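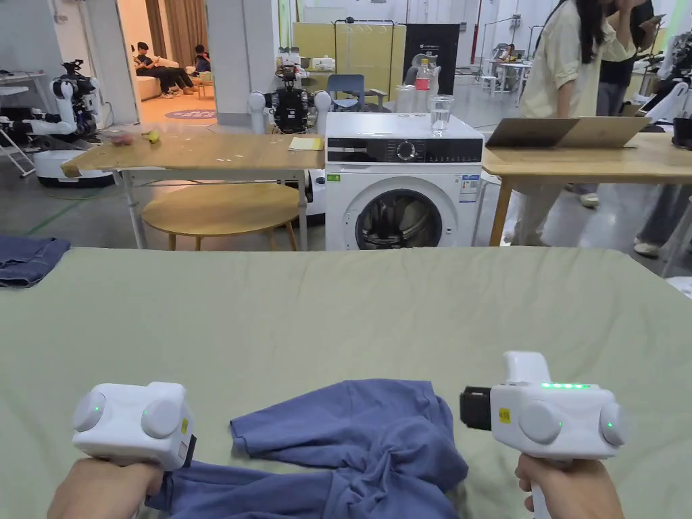 A blue T-shirt waiting to be folded, with the washing machine behind it.

Does folding straight from the wash save ironing?

The Drollura folding method has been making its way through our inbox since March. The claim is that a T-shirt smoothed and folded on a cloth-covered surface within 2 minutes of the drum stopping will never need an iron. Jeans too, supposedly.

We have doubts. The leaflet cites 50 households and doesn't say what fabrics they wore, or who decided a shirt looked pressed. A thin cotton tee that has been twisted up in a spin cycle keeps its creases at the hem and collar, whatever you lay it on. Denim never needed much ironing in the first place, so it's an odd thing to take credit for.

The padded cloth does stop a shirt from sliding around while you square up the sleeves. An old blanket over a table will do the same, and you probably own one. Readers in Tierney who have tried the method for a month or more, tell us how the collars look.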